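Hendalik opens its doors, and its cutlery, to the public

Plalby, September 2019 - Hendalik will hold its second open day at the Plalby workrooms this month, and visitors are warned that the star attraction is a pot of chopsticks. The company teaches robots to tidy up after people by having people do the tidying first, with grippers held in the hand.
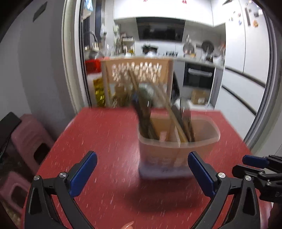
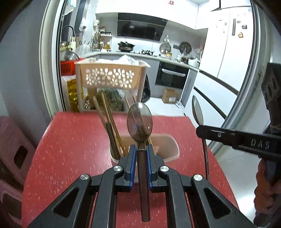 Hand-held grippers at the red table, with the utensil holder and, in the second picture, two metal spoons.

The open day in March drew 38 visitors, several of whom had come expecting something with legs. They were shown a kitchen table and invited to move a spoon. Most stayed well past closing time, and one has since asked whether the company would consider doing forks.

"People arrive wanting the future and we hand them the washing-up," said Kadir Şimşekoğlu, who runs the demonstrations. "Then they try to pick up a spoon with two rubber pads and go very quiet. It takes a grown adult a good few goes. We think that's a useful thing to know before anyone promises you a robot butler."

Each session lasts 20 minutes and takes up to 10 people. Guests see a member of the Hendalik team work through a short table task with the grippers, then have a turn themselves. The motions recorded by the team go towards Nolte, the company's training project for household robots. Visitors' own attempts are not kept, which has come as a relief to most of them.

New on the programme is Flerkik, a robot arm that will try the same task without human help. It works slowly and does not take requests. The company makes no promises as to how it will perform on the day - it has good mornings and bad ones - and asks that guests refrain from applauding until it has let go of the spoon.

Children are welcome with an adult, and are on past form rather better at it than their parents. Sleeves should be rolled up and dangling bracelets left at home. Tea will be served, with the stirring done by hand.

Entry is free but places must be booked through the Hendalik front desk, which can also give session times and directions. Members of the press who would like a turn with the grippers should ask for Kadir Şimşekoğlu when booking.

ENDS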